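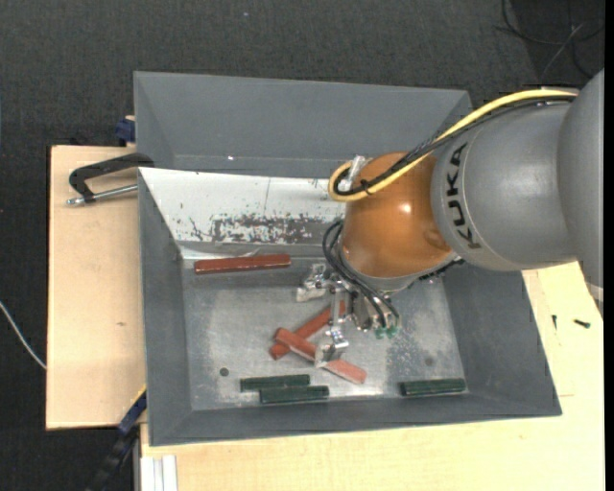

Semora is a set of recorded picking attempts on simple bars in a metal bin, together with the scoring code and the small grasp-ranking model we trained on it. We started it because we kept losing arguments about crossed parts. Everyone who has tried bin picking knows that a bar lying on its own is a pleasant thing to pick up and a bar lying under another bar is a misery, but when we went looking for data where the difference was written down for every single attempt, we found very little that suited us. So the layouts here are kept sparse on purpose. A typical one has six bars, three red and three green, with two of the reds crossed near the middle of the bin and the greens lying along the front edge, and the question we ask of any method is a plain one: which bar do you go for, where do you take hold of it, and did anything else move when you lifted?

If you only want to get going, skip down to "Getting started". The rest of this page is the background we wished other people had written down for us, so please forgive the length.

What is in the release

There are 3000 attempts in all. Of these, 700 are set aside as the test split and should stay out of training, please, even for picking a learning rate (we know, we know, but it makes the comparison table meaningless very quickly). Every attempt has its own folder with these files in it:

before.png, a colour view of the bin with the arm out of the way
approach.png, a colour view with the gripper down in the bin
after.png, a colour view once the arm has gone back to its rest pose
grasp.json, the planned grasp and the order in which the candidates were ranked
joints.csv, joint positions for the whole motion
outcome.json, the label and any remarks from whoever was labelling

The colour views come from a fixed camera. It looks down on the bin at an angle, so the near wall takes up a fair bit of the lower part of the view and the gripper often hides the very bar it is going for. We did think about cropping all of that away and decided against it. People who use the approach views for checking a grasp before closing will have to deal with the hidden parts in real life as well, and we would like the data to be honest about that.

The idea being tested

Most rankers we tried score each grasp candidate on its own. They look at the patch under the fingers, say "yes, that is a good flat bit of bar", and never ask what is resting on top of the bar further along. Our method, which we call Ellico for want of anything better, adds one step. Before ranking, it builds a small graph of which bar lies over which, and then takes marks off any candidate whose bar is underneath another. There is nothing terribly clever in it. The graph comes from the outlines and the places where they meet, and the marks taken off grow with how much of the bar is covered.

We compared three rankers: the plain patch scorer, the same scorer with Ellico's extra step, and a simple rule that always goes for the bar furthest from its neighbours. The simple rule did rather better than we expected on lone bars, and I'd encourage anyone building on this to keep it in their table, embarrassing as it may be. Where it falls down is when the only bars left are touching or crossed. Ellico was ahead of both in the crossed layouts. For bars lying side by side without crossing it gave us nothing at all over the patch scorer, and if you think about what the graph contains (no overlap, so no edges, so no marks off) you will see why we ought to have guessed.

How the labels work

Each attempt gets one of these:

clean: the chosen bar came up and no other bar moved
disturbed: the chosen bar came up and at least one other moved
slipped: the fingers closed on the bar and it did not stay held
missed: the fingers closed on nothing
stopped: the run was halted, by the controller or by hand

Every attempt was labelled by two people working apart from each other, and where they disagreed Ebise Tefera went through the pair and made the final call. She also wrote the labelling guide, which lives in docs/labelling.txt and is well worth reading before you argue with a label. Nearly all the disagreements were between "clean" and "disturbed". A green bar that shuffles along a tiny bit when its neighbour goes up can be very hard to spot by eye, and we ended up laying the before and after views over each other to settle those cases.

Getting started

Unpack the archive wherever you have room, then from the top folder run:

python check_files.py
python score.py --split test --ranker patch

The first command makes sure that nothing went astray in the download. The second should print the patch scorer's results, and they should match the ones in results/patch.txt exactly. If they don't, please stop there and write to us before going any further, as it nearly always means a mismatch in the version of the image library.

To score your own ranker, copy rankers/template.py, fill in the one function it contains, and pass the new file's name to --ranker. The function is given the before view and a list of candidates and must hand back the same list in a new order. It mustn't drop any. We had 5 different seeds for each trained ranker and would ask you to do the same, and to report the spread as well as the middle.

Things to be careful about

The bin floor is worn metal with bright patches, and the brightness does odd things to colour. A red bar lying in one of those patches can look pinkish at one end, and a ranker that leans on colour to find the outline will sometimes chop the bar in two. Alfredo Navarro spent most of July on this and his notes are in docs/glare.txt. The short version is to train with a fair amount of brightness jitter and not to trust a hard colour threshold.

There is only one bin and one kind of gripper in the whole set. Please don't take a good score here as proof that a method will cope with bags, bottles or anything that bends. Two colours of bar is also a very kind arrangement, and we'd expect outlines to be a good deal harder to find where everything is the same grey.

The joint files were written by a separate program from the one saving the views, so the times may be a little out of step. It makes no difference for ranking. For anything that depends on exact timing, read docs/clocks.txt first.

Splits

Layouts were split before any attempts were made on them, so all attempts on one layout fall on the same side. Crossed layouts are spread over both sides. An early internal version, called Sedstead, was split by attempt instead, and its scores came out far too cheerful. If somebody hands you a folder with that name, kindly don't use it.

Questions and corrections

Label corrections are very welcome. Send the attempt number, the label you think it should have and a line or two on what you saw, and Ebise will look at it. Questions about the scoring code or the glare notes are best sent to Alfredo. Corrected labels go into the next release with a note in changes.txt, and the old ones are kept alongside so that earlier results can still be reproduced.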